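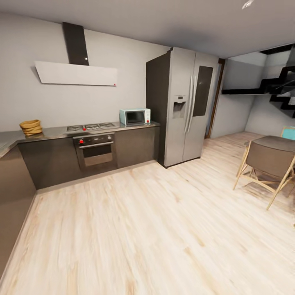 Is the Strand kitchen pack worth paying for if we only have one arm?

Posted by mkettering in Simulation & Training

We run a small shop that sets up mobile arms for assisted-living kitchens. Right now we test in a plain room we built ourselves, and the policy falls apart as soon as the layout changes. Histwood sells the Strand pack as an add-on to their simulator. The kitchens look good, with a cooktop, oven, microwave and fridge where you would expect them. What I can't tell from the product page is how much of it moves. Do the doors and knobs have joints or is it mostly scenery? Our task list is opening the fridge, opening the microwave and driving to the table without hitting a chair. We have one mobile base and one workstation. The trial is 7 days and I'd like to know what to check before I start it.

Elias Karam

We have used Strand since September on a single-arm base. In the kitchens we loaded, the fridge, oven and microwave doors are hinged and the knobs turn. Drawers depend on the layout. Flat fronts with no handles were fixed in 2 of the layouts we tried, so open the joint list for each one before you write a task around it.

Things I would do in the trial:

Load your own robot file first. Ours took 3 tries - the importer wants collision meshes kept separate from the visual ones.

Check the fridge handles against your gripper opening. Long bar handles are easy to grab in sim, and the default friction is too generous. We lowered it and our success rate got closer to what we see on the real unit.

Drive the base around the dining end. Folding chairs with crossed legs are a good test for a low lidar, but the stock collision shape is one solid box. You have to swap it.

Shiny counters and steel doors also slow down rendering. On one workstation I'd train with the simple materials and save the full ones for evaluation.

For your task list I would pay for it. We spent more in labor on our homemade room.

tobin_r

Grernton has a free one. Never tried Strand.

pvanholt

Ask Histwood which license the trial converts to. The basic one covers 2 machines and no cloud use. We missed that and had to move up a tier when we wanted to run jobs overnight. Support out of the Eltville office was fine, usually a reply by the next morning.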